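FOR IMMEDIATE RELEASE
May 26, 2026

# Oltavach Town Council adopts new rules for public comment and petitions

OLTAVACH – The Oltavach Town Council has voted to change the way residents can speak at council meetings, submit petitions and receive answers from town departments. The new rules passed by a vote of 11 to 2 and take effect at the first regular meeting in August.

The changes replace a set of procedures that had been amended several times without ever being rewritten as a single document. Under the old rules, residents who wanted to address the council had to register in person at the clerk's office by noon on the day before a meeting. Starting in August, they may register online, by phone or in person until one hour before the meeting begins.

Each speaker will have three minutes. The presiding officer may shorten that to two minutes when more than 19 people have registered on a single agenda item, but the limit must be announced before the first speaker begins and must apply to everyone on that item. Speakers may hand unused time back but may not transfer it to another person.

## Why the rules were reviewed

The council ordered the review last year after a long meeting on the proposed Grastulmont road connection. Registration for that meeting closed before the final agenda was posted, and a number of residents who came to speak were told they could not. The council later held a second session on the same question, at which all registered speakers were heard.

The clerk's office then ran a public consultation, which drew 362 written responses. Most came from residents of Oltavach, with a smaller number from business owners and from people living in Grastulmont who commute into town. The subject raised most often was the noon deadline. Other frequent subjects were the lack of any reply to petitions, the posting of agenda papers late in the week, and poor sound in the public seats.

The full set of responses, with addresses and phone numbers removed, can be read at the clerk's office and on the town website.
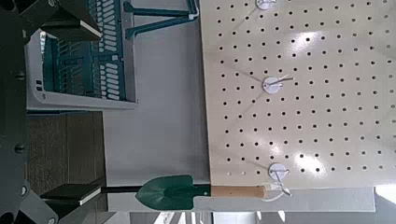 Byun wrote in to the consultation that the deadline had always been the main obstacle, that people on day shifts could not get to the clerk's window before noon, and that a phone line would do more good than any change to the speaking time. The response also asked that the phone line be answered by a person during office hours, and the adopted rules include that provision.

## Petitions

A petition signed by at least 34 residents will now receive a written answer from the responsible department. The department must acknowledge the petition within five business days and send its full answer within six weeks. If it needs longer, it must tell the lead petitioner in writing and give a new date.

Signatures may be collected on paper or through the form on the town website. Signers must live in Oltavach, but they do not have to be registered voters. Minors may sign if they are 16 or older. A petition may ask the town to do something, to stop doing something or to provide information that the town holds. Petitions about individual personnel matters, open court cases or single permit applications will be passed to the relevant office and will not be placed on an agenda.

The council considered a higher threshold of 100 signatures, as set out in the first draft. Members who favored the lower number said that many local concerns – a crossing, a drain, a bus stop – involve a single street and would never reach 100. The amendment to lower the figure was adopted before the final vote.

The two members who voted against the package said they supported online registration but were concerned about the amount of staff time the petition rules would require. At their request, the clerk's office will report to the council after one year on the number of petitions received and the hours spent answering them.

## Agendas and records

Agendas and supporting papers must be posted at least four business days before a regular meeting. Items added after that point may be discussed but not put to a vote, except in an emergency declared by two-thirds of the members present.

Audio recordings of meetings will be posted within three business days. Draft minutes will follow within two weeks and will be marked as drafts until the council approves them. Written comments received before a meeting will be attached to the record of that meeting in full.
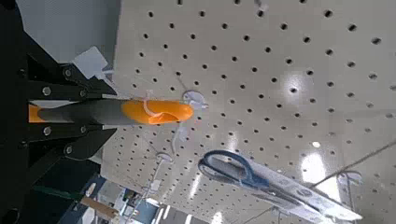

*The adopted rules are available in print at the clerk's office and at the Oltavach public library.*

## Sound and access in the council chamber

The council also approved a contract with Zokerent to replace the microphones and speakers in the council chamber. The work includes a hearing loop covering all public seats and a second microphone stand at wheelchair height. It is scheduled for the summer recess, when no regular meetings are held. Any special meeting called during that period will take place in the library meeting room.

Residents who need an interpreter should contact the clerk's office at least three business days before the meeting they plan to attend. There is no charge. Time used for interpretation does not count against a speaker's three minutes.

## How to register from August

- **Online:** Use the speaker form on the town website. The form opens when the agenda is posted.
- **By phone:** Call the clerk's office during business hours.
- **In person:** Register at the clerk's window or, on the day of the meeting, at the desk outside the chamber.

Speakers will be asked for their name, the agenda item and whether they live in Oltavach. A street address is no longer required. Nonresidents may speak on any item but will be called after residents.

Registration under the current rules continues for all meetings before the recess. Petitions already submitted do not need to be submitted again – those still open when the new rules take effect will be answered under the new timetable, counted from the day of the first August meeting.

## About the Oltavach Town Council

The Oltavach Town Council is the elected governing body of the town of Oltavach. It has 13 members and holds regular meetings twice a month outside the summer recess. All regular meetings are open to the public.

**Media contact:**
Office of the Town Clerk
Oltavach Town Hall

###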